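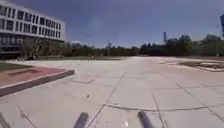

The plaza, looking towards the trees

The geese left Gesterdale in November, on a Wednesday, a little after six in the morning. She had been counting them from the hide since September and had got to 978. The form from Gestcombe had a box for the total and a smaller box for remarks. She left the second one blank.

There was one goose that did not go. It stood on the mud by the sluice with its left wing held low and watched the others get up. They made a great noise about it. Then they were over the ridge and the reedbed was quiet, apart from the coots.

She rang the bird hospital at Bovska, 73 miles off. The man there said they could take it if she could catch it.

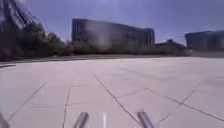
Pale paving under a wide sky

It took her 2 hours. She used an old bed sheet and a bucket of barley, and lost a boot in the mud – the good pair, too. The goose bit her once on the wrist and then gave up and sat in the dog crate with its neck pulled in.

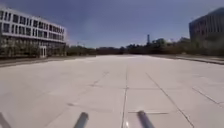 She drove with the heater off so it wouldn't get too warm. Past the Karabulut turning the road climbs to 600 feet and you can see the estuary on both sides. The goose started calling there. It called for a mile or more, the low double note they use on the water at dusk, and she turned the radio down.

At Bovska they wrote a number on the crate and asked her for the species, the place and the time. She gave them all three. Then she asked for her sheet back.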